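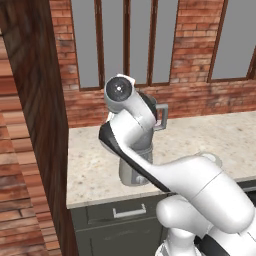

Oncombe brick kitchen, side camera. The gray vessel is on the counter behind the forearm.

Oncombe: simulated kitchen episodes with second-opinion labels

Version 3, released in November. Maintained at Welero by Tahsin Bhattacharjee, who also answers the issues, eventually.

What is in it

2000 episodes of a single white arm trying to do small things at kitchen counters. Everything is rendered in Parnthorpe, our in-house simulator. Each episode has two outside cameras, one wrist camera, joint positions, gripper commands, and two instructions. The first is what the arm was told to do. The second was written afterwards by a person who watched the episode without knowing the first.

The gap between those two is the reason the dataset exists. A policy told to move the pitcher to the left may spend the whole episode hovering near it with great seriousness. The usual practice is to file this under failure and delete it. We keep it, labeled "hover near the pitcher", which the arm has now demonstrated very well.

Method in short

1. Run the Fakir policy on a sampled instruction.
2. Hide the instruction.
3. Have an annotator describe the motion in one sentence, present tense, no guessing at motives.
4. Train a second Fakir on the pairs of motion and new sentence.
5. Compare on 60 held-out instructions.

Step 3 is the slow one. Annotators get no sound, no task list and no sympathy. They may write "unclear", and more than 99 of them did, in the sense that the word appears in that many episodes. Those are flagged in the metadata and left out of training.

Result

The first Fakir completes 31 of the held-out instructions. The relabeled one completes 40. It is better at reaching and placing, the same at drawers, and slightly worse at anything with the word "behind" in it. We had a theory about that and have stopped mentioning it.

Wrist camera

The wrist stream shows the gripper's own parts along the bottom, so do not crop there unless you want a policy that has never met its fingers. Objects often slide in and out at the corners as the hand turns. A cylinder seen this close gives very little away, and most annotators asked to have a side view next to it. From version 2 on they get one.

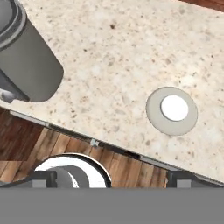
Alaric Ridgeway objects that a sentence written after the fact is always going to flatter the robot: if you call whatever happened the goal, the success rate is perfect by definition and you have learned nothing about obedience. He would like the original instruction used at test time, always, and the new sentence kept strictly for training. We agree, and version 1 did get this wrong in one table. The evaluation script now refuses to load a second-opinion label. It prints a rude message, which Alaric wrote.

Files

episodes/ one folder per episode, numbered, with gaps where we removed broken recordings
labels_told.csv the original instruction
labels_seen.csv the annotator's sentence
flags.csv unclear, arm stuck, object fell through the counter (physics is a work in progress)
eval/ the script with opinions

Unzip episodes before running anything. The loader will accept the zipped folder and then report that all episodes have length zero, and it sees no problem with this.

Known limits

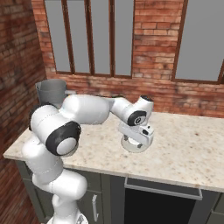 Visual variety is the weakest part of Oncombe, and we would rather say so than read it in a review. Layouts are shuffled between kitchens, but the light hardly changes, and a policy trained only on this set falls apart at the first lamp. The brick kitchen is the clearest case: its windows are panes of flat gray with no world behind them, so there is no sun, no glare and no evening. If you plan to move to a real arm, mix in something with weather. Other gaps: one arm model, rigid objects only, and instructions written by people who all seem to have learned kitchen vocabulary from the same two cookbooks.

Changes since version 2

Fixed the swapped gripper sign (open is now open). Removed duplicate episodes. Side camera added to the annotation page by default. Renamed "goal" to "told" everywhere except in one function that we are afraid of.

Use and contact

Free for research. If you use the second-opinion labels, please say which label version you trained on, as the sentences were cleaned up for spelling between 2 and 3. Bug reports are best sent with the episode number and the camera name. Requests for a "behind" subset are in the queue.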